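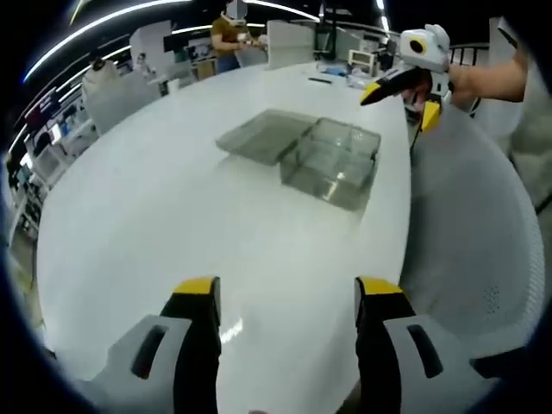 # Five by Ten, No Windows

*Self-storage came to Gritton before the supermarket did. A quick look behind the roll-up doors.*

Gritton has 3,735 storage units. I got that number from the county tax office, who got it by adding up permits, so it includes a block behind the old feed store that has no doors on it yet. Still. It's a town with one high school and a library that closes for lunch.

Drive in from the Plendbridge side and it's the first thing you see. Long low buildings, orange doors, a gravel turnaround. Then a car wash. Then more long low buildings, these ones with green doors. Trendell Storage is the big outfit, three sites and a billboard. Salazar Lock & Keep is the other one, family run, older, no billboard, and a soda machine by the gate that takes quarters only.

I rented at Salazar for two years. Should say that up front. Five by ten, ground floor, $78 a month. I put my mother's house in it, or what was left of the house after my sisters and I had finished being polite to each other about the good lamps. Then I drove home and mostly stopped thinking about it, except on the first of the month when the charge went through.

That's the business, more or less. A manager at one of the Trendell sites told me so while eating a sandwich at the counter. People sign up for three months. He's quit arguing with them about it. They want three months, he writes down three months, and he sees them again when the card expires.

## Who's in there

Went in expecting hoarders. The TV version, the locker auctions, a guy in sunglasses cutting the lock. Some of that, not much.

Mostly it's divorce, and deaths, and people between leases. A lot of small business too. There's a woman at Salazar who runs a wedding rental company out of four units in a row, chair covers in one, arches in the next. There's a man who restores pinball machines with the door up and an extension cord he isn't supposed to have. A church keeps its Christmas stuff at Trendell and comes for it every year around Thanksgiving with a borrowed horse trailer. I asked why a church with a basement needs a unit. The basement is full.

A landscaper told me he pays for two and only uses one. The other has a boat motor in it. No boat.

Then there are the ones nobody at the desk can explain. One renter at Salazar comes by most evenings, rolls up the door, sits in a lawn chair for an hour, rolls it down. Has done for years. Pays early. They leave him alone, and when the light over his row burned out they fixed it the same day.

## The money part

Worth a paragraph or two, becuase this is where people get sore.

The sign says first month one dollar. The sign has said that since I was in my twenties. What it doesn't say is the admin fee, the required insurance, the lock you have to buy at the desk, and the rate going up. Mine went up twice. The second letter came in January and called it an adjustment. I called and asked if they could do better, and the woman on the phone took the increase off in under a minute, just like that, which made me feel good until I thought about the first one.

So call. Every renter I talked to who had called got something. The ones who hadn't called were paying more for the same box, sometimes next door to each other.

Fall behind and there's a clock. At Salazar it's 30 days before they put their own lock over yours. After that come letters, then a notice, then the auction, which is online now. No crowd, no sunglasses. Photos taken from the doorway and a bidding page. The day I looked there were two units up. One was mattresses. The other had a crib in it, still in the carton, and a lot of fishing gear, and I closed the laptop.

The Salazar people say they hate auctions and I believe them. It costs them time and the unit usually goes for less than what's owed. They'd rather you come get your stuff and leave. They've forgiven balances for people who showed up with a truck. They don't advertise that, and asked me not to make a big thing of it, so this is me making a small thing of it.

## Why here

Land, mostly. It's flat and cheap and it's halfway between Plendbridge, where the apartments are going up, and the highway. The new apartments in Plendbridge don't have closets worth the name. I toured one. Quartz counters, a pet washing station off the lobby, and a coat closet you could maybe get two coats in. The leasing agent had a flyer for Trendell in the welcome folder. First month one dollar.

The older houses are part of it too, weirdly. Big houses, big basements, owned by folks who'd like to move somewhere smaller and can't face the basement. So the kids move it in stages. Basement to unit. Unit to the kids' garage. Then who knows.

The town council has had it's fill. There was a hearing on 25th November about a moratorium, no new storage permits inside town limits, and I went, and it ran long. Strong feelings! A man who owns the diner said every storage row is a row of nothing, no jobs, no foot traffic, no lunch customers. He's right about jobs. The Trendell site nearest me is run by one person and a keypad. Someone else got up and said storage pays its taxes, never calls the fire department, and doesn't send kids to an overcrowded school. Also right. Then a long argument about the color of the doors, which took up more time than either.

It got tabled. Comes back after the holidays.

## Getting out

I emptied mine this fall. Took two weekends and a rented van. Here's what I'd pass on, for whatever it's worth.

Go once with no plan to take anything. Just open it and look. I'd remembered that unit as furniture and it was boxes. Boxes of paper. My mother kept every utility bill and every program from every school concert, filed together by year, as if they were the same sort of thing.

Bring a folding table. Bring water, there isn't any. Bring a second person who doesn't care about any of it. Mine was a neighbor's college kid, paid by the hour, very calm, who'd hold a thing up and wait. Best money I spent.

Do the math or don't. I did, in the van, on the back of a gas receipt, and what I'd paid to keep the couch would have bought a nicer couch. The couch smelled. We took it to the dump and the guy there waved us through.

What I kept fits in the hall closet. Sewing box, a mixing bowl with a chip out of it, the concert programs. My sister took the bed frame. The lamps I'd fought for were in there too, the lesser lamps, and I stood there trying to recall what the fight was and gave them to the college kid.

You have to sweep it out to get the deposit back. They lend you a broom. The next renter was already at the counter when I handed in the key, a couple with a baby and a U-Haul idling outside, asking about a ten by ten. I heard the clerk ask how long they'd be needing it.

Three months, they said.

**If you're renting:** ask for the full monthly figure with insurance, in writing, before you sign. Ask what the rate was for that unit last year, they may not tell you but ask. Salazar's office shuts at five, gate code works till ten. Trendell's gate is open later but the hallway lights at the north site are on a timer and the timer is short, so take a flashlight. Renters over 61 get a discount at Salazar if they mention it at the desk.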